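Home | Issues | Hardware Desk | Subscribe

December - by the Hardware Desk

Quick one before the printer deadline. Ravlow has opened its hand rental plan to small shops, and we finaly got our hours in. Five-fingered hands, a pair, fitted to a humanoid you book by the week. Comes with setup, remote support and 15 hours of operator training. Price is 3000 a month, shipping extra.

First impressions - good reach, thumbs better than expected. Manual is thin. Very thin.

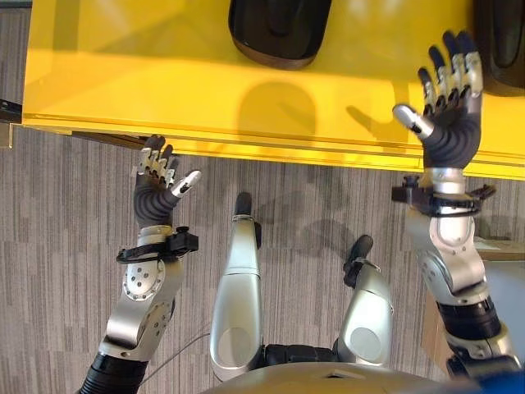
Support picks up fast in the mornings, slower after lunch. Ask for the Obeidat software pack when you sign up, it's not in the base plan and you'll want it for tabletop jobs. Spare fingertips ship in packs of 5. Order early.

Gripes: contract runs up to a year with no early exit, and the wrist mount instructions read like they were translated twice. Plolleck does a cheaper two-finger kit, fine for boxes, not much else.

Worth it? For a short project, yes. Longer then that, do the math first. Full notes next issue.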